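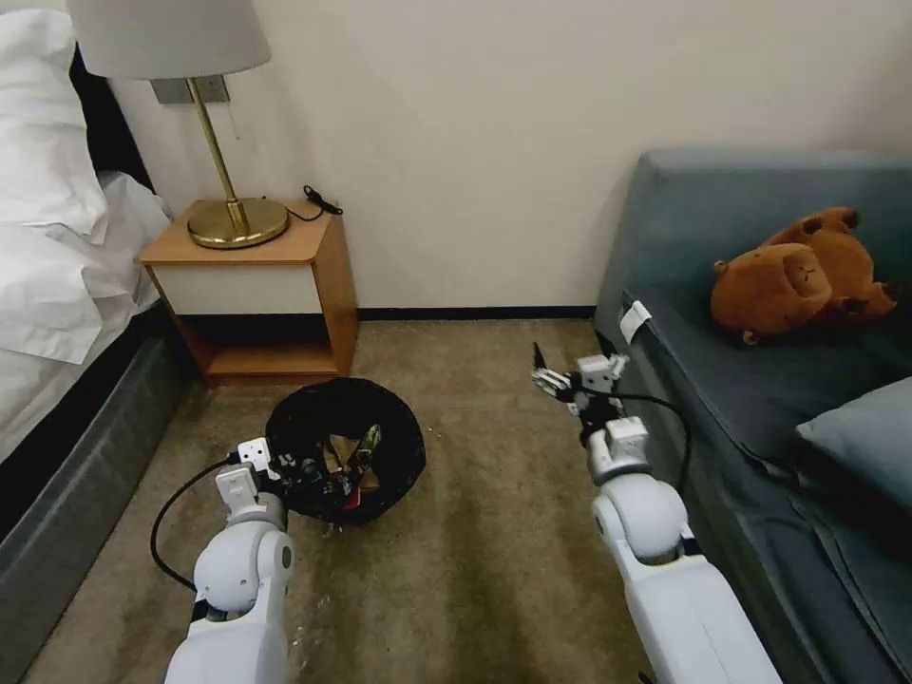 Reading time: 1 min

Lamp cord trailing off the nightstand

Nanami Kubo
19 February 2023
The bedside lamp has a polished brass base on a square wooden nightstand with an open shelf. A coiled black cable lies next to it and hangs off the right side. It gets caught when I vacuum the carpet. How do I secure it without drilling?

Sebastian Mocanu
Adhesive cord clips, 2 per nightstand, on the back edge. Wipe the wood with alcohol first, let it dry, press for 30 seconds. Test the alcohol on a hidden spot if the finish is old.

Tülin Yurt
I just put mine in the drawer.

Pirjo Kokkonen
Clips work. Keep the slack on the open shelf, tied loosely with a hook-and-loop strap. Do not run it under the carpet.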